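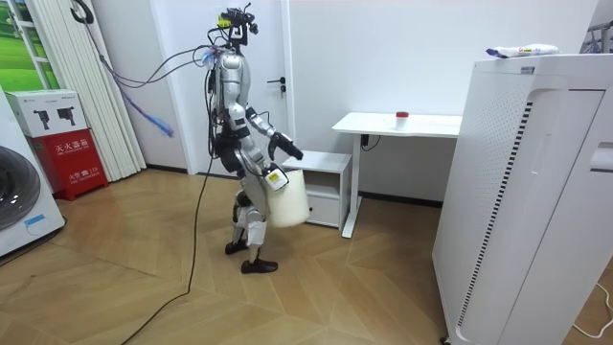
Bin carry, one hand free, cables still on.

2021-05-18, student project notebook, Plestgate room

Spent the session on the carry task for the July demo. The write-up going round says the robot "can do household chores." I'd like that sentence gone before anyone outside the group reads it. What we have is a walk with a bin in one hand, on a flat floor, with furniture that stays where we put it.

Log for today is 678 s of usable data, saved under Sulidgate/carry. The rest I threw out because the clock on the logging laptop had drifted and the joint data didn't line up with the commands. Same fault as last month. Restarting the laptop is not a fix and I wish we'd stop writing it down as one.

Things I don't believe yet:

The grip number. Hoekstra script reports hold force as 30 at every step, bin or no bin. A reading that never moves is a default value, or a sensor nobody has plugged in properly. Check before it goes on a slide.

The balance claim. All our walking so far has been with the cable bundle coming off the head and upper back. I can't say how much that changes the gait, and neither can the people who say it changes nothing. Would like one set of runs with the bundle routed differently – same speed, same bin – and the hip currents compared.

The Lokcombe gait settings. They are supposed to be better for carrying. Better than what? I went through all 1245 lines of the config and found 11 values changed from ours, with no comments on any of them. Changing them all at once tells us nothing. One at a time, please, even if it is dull.

Arm pose: forearm out front at waist height on the free side. Somebody likes it because it looks ready to open something. Fine for now, but it moves weight forward and I'd want the other pose tested too.

To do: clock sync, grip sensor wiring, weigh the bin and write the weight ON the run sheet. Floor cable to be checked for wear near the plug.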